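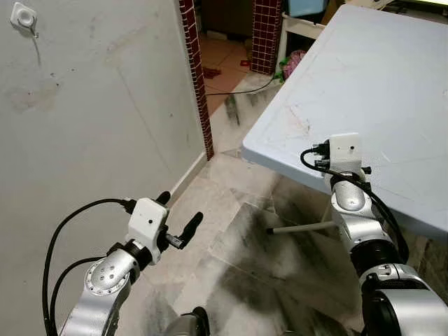 前回の宿題、床と壁と家具の色合わせ、みなさんどうでしたか? 私も毎年いっしょにやるんですが、いまだに悩みます。今日は「広い面どうしの組み合わせ」の話です。部屋の印象って、小物より先に床、壁、天板みたいな大きい面でだいたい決まっちゃうんですよね。たとえば大理石柄のタイルの床に淡いグレーの壁、そこへ青みがかった淡いグレーの大きなテーブル、という取り合わせ。三つとも静かな色なのに、床だけ柄があるから、目はまず足元に行きます。私はこういう部屋、けっこう好きです(冬はちょっと寒々しいぞ、という意見も毎年出ます。わかります)。

1 グレーは一色じゃない

グレーと書いてあるだけで安心して注文すると、だいたい失敗します。黄色に寄ったグレー、青に寄ったグレー、紫っぽいグレー、並べてみると別の色です。配った見本帳のFumoのページを開いてください。これが黄色寄りで、うちの玄関の壁に使ってます。次のページのIndicoは青寄り。で、この二枚を隣どうしに置くと、片方がくすんで見えませんか? 単独で見ていたときはどっちもきれいだったのに!

壁と天板を両方グレーにしたいときは、寄っている方向をそろえるか、思い切って明るさを離すか、どちらかにしてみてください。中途半端に近いのがいちばん難しいです。私は1月に自宅の台所でそれをやらかして、壁を塗り直しました。

2 柄のある床

石目の柄は、見本の小さな板だとおとなしく見えます。ところが部屋いっぱいに敷くと急ににぎやかになる。見本で「ちょっと物足りないかな」と思うくらいを選ぶと、敷いたときにちょうどいいことが多いです。目地の色も忘れずに。柄の中のいちばん薄い色に合わせると線が消えて一枚の床っぽくなるし、濃い色に合わせると格子が立ちます。どっちが正解ということはなくて、机や棚の線が多い部屋なら目地は消しておいたほうが落ち着くかな、というくらいです。

それから掃除の話。真っ白な床は髪の毛が目立つし、真っ黒な床はほこりが目立ちます。柄入りはそのへんをうまくごまかしてくれるので、作業部屋にはありがたいんですよ。ごまかしすぎて、落としたネジが見つからないという欠点もありますけど。

3 大きな天板

部屋の中で床の次に広い水平の面が、たいてい机です。しかも目に近い。だから天板の色は、家具の色というより「もう一つの床」くらいの気持ちで選んでください。淡い色は紙や布の色が見やすく、手元も明るくなります。つやの強い仕上げだと照明が映り込んで目が疲れるので、長時間の作業には私はつや消しをすすめています。Massonの見本が手元に2枚あるはずで、色は同じ、つやだけ違います。窓のそばで傾けて見比べてみてね。

照明の下と窓辺とで見え方が変わるのも、ぜひ自分の目で確かめてほしいところです。お店でよかった色が家でなんだか緑っぽい、というのは本当によくある話なので。

やってみること

自分の部屋(または台所、仕事場でも)を一つ選んで、床、壁、いちばん大きな天板の色を見本帳から探し、番号を書き出してください。ぴったりの色がなければ近いもので大丈夫。書けたら、一つだけ別の色に変えるとしたらどこを変えるか、理由もつけて20行以内で。絵をつけたい人は色鉛筆でざっと塗るだけで十分です。

参考書はVasusの161ページから、床と壁の明るさの差についての節を読んでおいてください。図が小さくて見づらいので、教室にある大きい版も見に来てくださいね。提出は414教室の前の箱へ。次回は天井とカーテンをやります。

(2008年8月18日 配布)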